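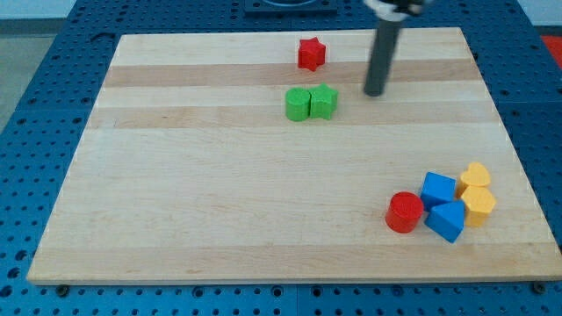
Toy library in Hadgate opens again after the move

Apr 16, 2024

Since March the toy library has a new address, on the ground floor of the Reinholz building, next to the bakery. Many families asked us when they can borrow again, and we are happy to answer: the door is open now, every afternoon from 4 o'clock.

The move took longer than we planned. We had 967 toys in our list, and each one was washed, checked for sharp edges and given a new number. If you still have a bag with the old yellow label, please bring it back as it is – we will change the label at the desk.

The shelves are now sorted by age and not by size. Puzzles and building blocks stand on the low shelves, where small children can reach them alone. Games with little parts are kept behind the desk, so please ask for them. You can take four toys for one month, and you can make the time longer by phone if no other family is waiting.

We also look for good used toys, mostly for children under three. Wooden toys are very welcome. Soft animals we cannot take, I am sorry, we have no place to wash more of them.

Parking is behind the building, on the Drura side. With a stroller it is easier to use the side entrance, which has no steps.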